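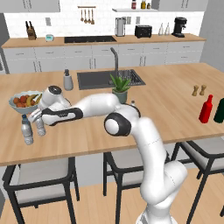 Can I run this without owning the arm?
Everything in the sim folder works on an ordinary desktop with a half-decent graphics card. You only need hardware for the scripts in bench.

Putberg is my evenings-and-weekends attempt at getting a home-built arm to tidy a kitchen. The real one is bolted to a bench in the Monti workshop (thanks Guido Carbone for the bench space, and for the bolts!), so most of the work gets done in a simulated kitchen first and carried over when I can get there.

What you get

57 recorded runs of the bottle task, all in simulation. The arm has to pick one of two clear bottles off the island and not knock the other over, which was far harder to tune than I'd expected. Each run is capped at 60 seconds. There are also 4 room layouts, though layout 3 has a stool that sinks into the floor and I haven't got round to fixing it.

Running it

Install the requirements, then start run_kitchen with a layout number. First load is slow, so go and put the kettle on. If the wrist spins madly on start-up, drop the gain to 100 in the settings file.

Known niggles

Clear plastic confuses the depth maps. Shiyu Yan is poking at that in her own branch, so please ask her before opening another issue.

Last updated December 18, 2022. Use it for whatever you like, just keep my name on it. Halldóra Eskildsen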